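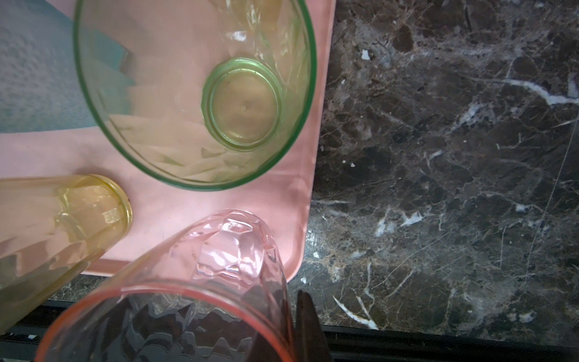

*Pink cup, with one finger of the gripper against its side. Green and yellow are waiting their turn.*

## Cups and a tray: teaching by hand at Dornora

This is the kitchen page of the Dornora gallery. The task on the card reads "cups and tray," and a person of ordinary ability could do it while on the phone with the bank. We do it by remote control, slowly, with our tongues sticking out.

The arm has no opinion about cups. It copies whatever the operator's hand does on the leader arm, and all of it goes into the recording, including the bit where you scratch your nose. One run through the task is one demonstration. We wanted 50 for the first batch, which sounded like an afternoon's work to everyone who had never tried it.

A few notes for people who are about to take a turn:

- Squeeze late. Beginners close the gripper on the way in and push the cup across the counter like a hockey puck.
- If you miss, go back and try again at the same speed. A calm second try is worth keeping. A panicked one teaches panic.
- Don't look at the cups directly. Watch the wrist view on the monitor, as that's all the policy will get. You will cheat anyway. We can tell.
- Stop the recording before you celebrate. Grosider trained on 13 runs that ended with a little wave, and it waved at the end of everything until we pulled them.

See-through cups were my idea, and I have been reminded of it. A solid mug has an edge and a color. A clear cup borrows both from whatever is behind it, and this counter has a great deal going on behind it - dark stone, white veins, specks that look like crumbs and can't be wiped off. The Zurham kitchen had plain white counters and we complained about those too. 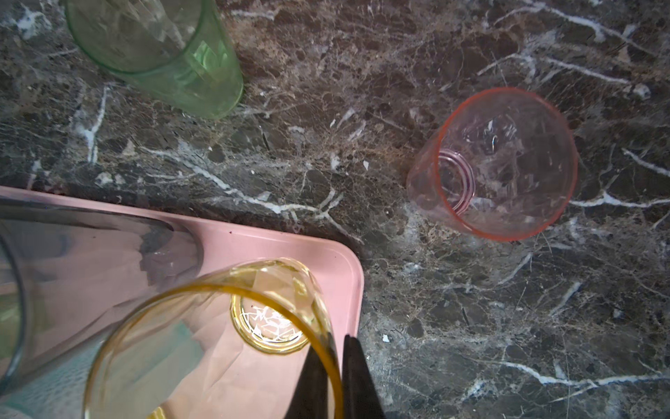 *Yellow cup at the fingertips, smoky one over on the left of the tray. Pink and green are off on the marble.*

Cups on their sides are harder to teach than cups standing up, mostly on account of the operator. From the wrist you get a base, a rim and a lot of glare, and you have to decide which way the thing is pointing before you commit. My own habit is to come in too low and then pretend I meant it. The policy has learned to come in too low as well, so at least one of us is a good student.

Sessions run in pairs, 2 operators swapping every few runs, and the last slot starts at 4 p.m. Bring short sleeves. The leader arm likes cuffs.

The bottle and lid pictures are on the Lò page, along with what we now call the honey month (February).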